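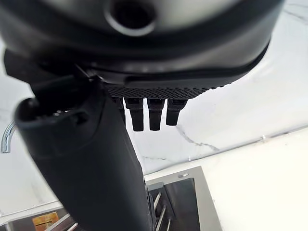

4. Comparing the two end tools at the sink station

Do section 3 first (mounting, power, e-stop check). This part covers running the Usavora hand and the Talebi two-jaw gripper through the same kitchen jobs so the numbers can sit side by side. Wrist camera goes on before anything else, and check what it sees before you touch the controller. With the hand parked over the sink you want the fingers hanging down into clear view, pale wall behind them, some of the sink rim lower down. The arm segment will take up a big piece of the left side. Normal, leave it. What you don't want is the fingers lost behind it. If they are, loosen the camera collar, turn, retighten, look again.

4.1 Before you start

Rusance controller on, both arms homed, status page open. If the status page shows a stale time, reload it. If still stale, restart the controller service, not the whole box.

You need:
the long hex key from the mount kit
cable ties, the reusable kind
the job sheet (print it, the tablet version drops the notes column)
the practice produce set
one mug, one bowl, one plate

Caution: arms are live once homed. Tell the person at the counter before you enable motion. Out loud, not by chat message.

Note: the two tools do not share a force scale. 500 on the Talebi page is a firm hold. 500 on the Usavora page barely closes the hand. Don't copy settings across.

4.2 Setting the arm up over the basins

1. Jog to the park pose. Slow speed. Come in over the counter, never across the faucet.

2. Check cable slack at the wrist. A loop hanging off the side is OK as long as it can't catch the counter edge when the arm comes back up.

3. Set the basin floor limit in Rusance. Each basin gets its own limit, and the rack side has to be set to the top of the rods, not to the bottom of the sink. Get this wrong and the tool drives into the rack on the first place.

4. Lay the produce out in the left basin. Mixed up, some of it overlapping. A tidy row makes both tools look better than they are.

5. Run the single pick test. One long item, left basin to rack. Watch the status light on the tool as well as the screen.
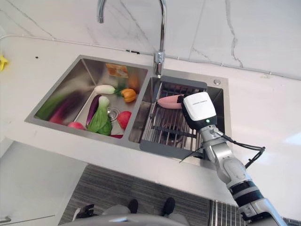 6. Let the tool settle on the rack before you release. Default settle time is too short for long items, they roll off the rods. Put it up to 2,000 ms in the job file. You can trim it later once the placing looks steady.

7. Release, back off straight up, return to park. Log the pick. Even a bad one. Especially a bad one.

8. Repeat until the job sheet is full. The full sheet is 54 picks per tool. Don't stop early if one tool is clearly winning, the back half of the sheet has the awkward items on it.

Note: leafy things. The camera sees leaves as part of the item, so the suggested grasp point ends up too far toward the green end. Drag the grasp marker back toward the stalk by hand and tick "manual" in the log.

Note: anything round near a drain. Approach from the side furthest from the basin wall. The hand needs more room than the two-jaw tool and will complain about the limit if you come in tight.

Caution: no real fruit in the force trials. Soft fruit gets into the finger joints and then you are cleaning joints all afternoon.

4.3 Moving to the dishwasher

Same arm, different problem. The sink is a straight down job. The dishwasher means reaching low and coming in at an angle, and the camera view gets crowded fast.

1. Door fully open before enabling motion. Rack out by hand. Don't have the arm do it, that's section 7.

2. Load the dishwasher work zone. Rusance will ask if you want to replace the sink zone. Say keep both.

3. Bring the arm down beside the counter edge and stop. Look at the wrist camera feed. You should be able to pick out the white edge of the counter or cabinet as a clear band, with the dark appliance on one side of it. That edge is your best reference. The black panel is glossy and picks up reflections, so do not let the auto-align use it.

4. Set exposure by hand. Auto exposure sees all the white and all the black and hunts between them. Lock it when the tines are readable, even if the background washes out. Washed out background is fine. Unreadable tines is not.

5. Look past the counter end for cables. Anything lying on the floor inside the sweep gets moved now. Loops worse than straight runs. If a power strip has to stay where it is, mark it as a keep-out box in the zone editor.

6. Creep in toward the rack at lowest speed, stop short of the tines, save the pose as "rack near".

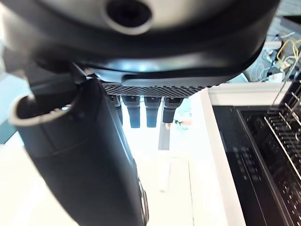 4.4 Reading the wrist feed when half of it is arm

Comes up every time someone new does this. The wrist view is mostly hardware. Housing along the top, arm running down the left. The part you can use is on the right and in the gap.

Draw the region of interest by hand. Default region is the full image, and then the detector spends its time finding edges on our own arm. Settings, Camera, Region, draw, save. Save again after changing tool, it forgets. Known bug, reported in May, not fixed as of this version.

If the near parts look blurry: they will, focus is set for the work distance. Don't refocus on the fingers. Focus on the thing to be picked up.

If the feed lags: drop frame rate before you drop resolution.

4.5 Mug, bowl, plate

Produce trials tell you about shape. These tell you about grip. Do them last, arm is warmed up by then and you know where your limits are.

1. Mug with the Usavora hand. Pick the "cup wrap" grasp from the list. One finger over the rim and inside, the others and the thumb around the side and underneath. Lift slow.

2. Hold it upright in the air in front of the counter. Six seconds by the clock on the status page. Watch for tilt. If it creeps, add force a little at a time.

3. Keep the other arm low and away, jaws open. If it is waiting up near the counter it will be in the way of the head camera.

4. Set the mug down, then do the same with the Talebi. Two jaws, so grip the wall of the mug with one jaw inside. Don't try to span the whole body, it's at the edge of the stroke.

5. Bowl, then plate. Both tools. For the plate grip at the rim only, and start from the rack so it is already tilted. A plate flat on the counter is a fail for both tools at present, write "n/a" and move on.

Caution: lift over the counter or over clear floor. Never over the open dishwasher door. Sweep up any bits on the floor before the base is driven anywhere.

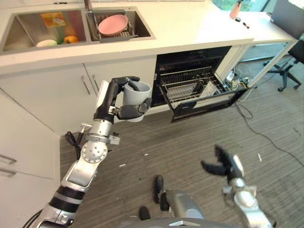

Can I run both tools at the same time to save time?

Only for parking and holding. The log takes one active tool per run, and if both arms are moving the force readings get written to whichever tool was enabled last. Run one, close the log, then run the other.

4.6 Saving results

1. Stop motion, both arms.

2. Export the log. File name is tool name, then run number. No spaces.

3. Check the pick count against the sheet. If it's short, a pick was logged with no result. Find it and fill it in, don't delete it.

4. Copy to the Hiltley folder. Not the desktop. Not your own drive.

5. Mark anything you set by hand: grasp points, exposure, settle time, region. Without that the two runs can't be compared and someone has to redo them.

Note: drops count as drops even if the item landed where it was suposed to go.

4.7 If something goes wrong

Tool enabled but won't close: check the tool type in Rusance. It keeps the last one after a swap.

Hand closes, one finger stays out: home the hand on its own, not the arm. If it stays out a second time, stop using it and report it.

Limit warning over the rack: the floor limit got reset to the basin. Redo step 3 in 4.2.

Gripper jaws shake when open and idle: position gain too high. Drop to 6 and try again.

Wrist feed black: connector at the bracket. Power off first, reseat, power on.

Anything not listed, message Tahmineh Shokri with the log attached and the tool left mounted. She will want to see it as it was. Section 5 covers swapping tools between runs.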